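Twelve evenings with Pratola, or how I came to care about a bin
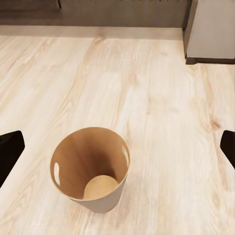 Posted by Sanne Vermeulen on 21 Dec 2020 | Filed under: Robots, Software, Money I have spent

I have been meaning to write up Pratola since May, when Verhoeven started selling it to people like me, who have a spare room and no sense. It is a simulator. You get a robot with a gripper, a set of rooms, a box of household objects and a scripting panel, and you teach the one to pick up the other. The home licence is 865 euros. The version for grown-ups is 3980, and for the difference you get more rooms and somebody who answers the phone.

The bin is from the starter set. Tan, tapered, a slot cut in either side for a handle, and the gripper waiting with a black finger out on each side of it. I have looked down into that bin more often than into any bin I own.

First, what's good. The rendering is far nicer than I expected at the price. The floor has proper grain in it, even a knot, and the inside of the bin goes darker on the far side as it should. Objects have weight and will fall over if you're careless. Setting up took me one evening, most of which was the download.

The scripting is fine too, if you can put up with the manual. It was plainly written by someone who had already read it. Chapter four refers you to chapter six for the grip settings, and chapter six tells you they were covered earlier. I found them in the end in a text file in the install folder, called notes_old.

Now the grumbles. The approach planner loves the middle of things. Ask for a bin and it aims for the centre of the opening, closes on air and reports a success. You have to set the grasp point on the rim or a handle slot by hand, and then do it again whenever you swap the object, as it forgets. I wrote a small script for that and was unreasonably pleased with myself.

Batch runs are capped at 1000 on the home licence, which sounds generous until you find that failed runs count. I got through my first lot in 12 evenings. After that it's a top-up or wait for the month to roll over. I waited, and did some ironing.

I also tried Notside, the cheaper rival from Morkthorpe. It starts faster and the planner has more sense, but the rooms are grey boxes and the objects are smaller grey boxes. If you only care about the motion, buy that one and keep the change. If you want to train anything that has to look at what it's doing, Pratola is worth the extra.

I'm renewing, though I shall moan about it. Next post will be the mug set, assuming the update fixes the thing where the handles face the wall.

Script for the grasp points is on the downloads page. It's ugly but it runs.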